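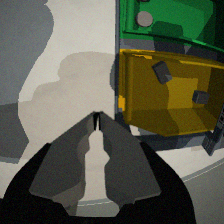
Search this site Enter keyword Go

About Zumudow

Zumudow is a calibration laboratory for weighing instruments. We test and certify bench scales, floor scales, and reference weights for food packers, pharmacies, and shipping depots. The laboratory was set up by Lucrezia Grasso in a former Udumetti warehouse and now employs 20 people.

Scope of work

Bench scales are accepted up to 100 kg. Floor scales up to 3000 kg are tested on site, using our own weight truck. Scales above that limit are referred to Pellegrini, who own a larger set of test weights. We do not repair load cells. Units that fail are returned with an as-found report and no sticker.

Procedure

Instruments sit in the test room overnight before measurement. Each is loaded at five points ascending and five descending, then checked for corner error and return to zero. Results are recorded with the stated uncertainty. Last year we issued 3405 certificates.

Sandro Marchetti is the technical manager and signs all certificates. Questions about uncertainty budgets should go to him in writing, with the certificate number.

The Fadel annex is closed for floor work in August. Deliveries go to the main dock during that month.

Page revised 07/01/2019

Comments (3)

dockside_mel: Do you take hanging scales? The list only says bench and floor.

Zumudow: Yes, up to 100 kg. Please send the hook with the scale.

R. Tully: Our as-found report had the corner readings in grams and the rest in kg. Took us a while to spot it. Please use one unit.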